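Cheveux bouclés, le bilan (enfin)

Publié le 20/08/2024

Bon. Je vous avais promis ce billet il y a une éternité, j'ai dix minutes avant de partir, donc ça va être en vrac.

Pour celles qui débarquent : j'ai arrêté le lissage en décembre. Plus de plaques, plus de brushing, rien. Longueurs cramées, pointes en paille, boucles complètement raides d'un côté et frisées de l'autre. Joli.

Première erreur : tout acheter d'un coup. Le masque Ratex, la crème sans rinçage Jacquet, un gel, une huile, le peigne. 44 euros de panier et la moitié dort encore sous le lavabo. Le masque, je le garde. Il démêle bien, il sent un peu la noix de coco mais pas trop, pot assez grand. La crème par contre, trop lourde pour moi. Cheveux fins = racines plates au bout de deux heures. Si vous avez de l'épaisseur ça passera sûrement mieux.

Le gel Atov, j'ai mis longtemps à comprendre. Il faut en mettre BEAUCOUP, sur cheveux trempés, tête en bas, et ne plus y toucher. Ça fait des boucles en carton. C'est normal. On froisse quand c'est sec et le carton s'en va.

Et puis le séchage. Plus de serviette éponge, je suis formelle. Un vieux tee-shirt en coton, on pose les longueurs dedans, on roule les côtés, on noue derrière la nuque. Quinze minutes pas plus, sinon les racines prennent un pli bizarre. J'ai essayé la serviette microfibre d'Ivbridge aussi, correcte, mais elle glisse dès que je me penche pour me brosser les dents.

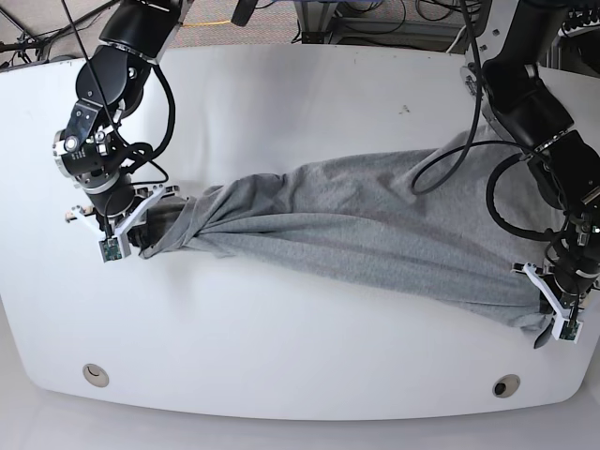
Une lectrice m'a écrit que chez elle le tee-shirt ne change rien du tout, qu'elle a tenu deux mois, et que ce qui a sauvé ses boucles c'est d'espacer les shampoings et de dormir sur une taie en satin. Je veux bien la croire. La taie, je l'ai commandée, je vous dirai.

Côté shampoing j'en suis à un tous les 7 jours. Au début c'était l'horreur, cuir chevelu qui gratte, chignon obligatoire dès le quatrième jour. Maintenant ça va. Entre les deux, de l'eau dans un vaporisateur avec une noisette de masque diluée, on secoue, on pschitte, on froisse. Ne la gardez pas des semaines, ça tourne.

Ah et la coupe ! Trois centimètres en mars, encore trois en juin. J'ai pleuré la premiere fois, pas la deuxième. Les boucles du dessus remontent, celles de la nuque toujours rien, je les attache.

Vous êtes plus de 244 à avoir répondu au petit sondage sur les huiles, merci, je n'ai pas encore tout lu. Je fais un billet séparé. Avec les recettes de bain d'huile, oui, promis, on me les a assez demandé.

Je file, mon bus est dans quatre minutes et j'ai encore la tête mouillée.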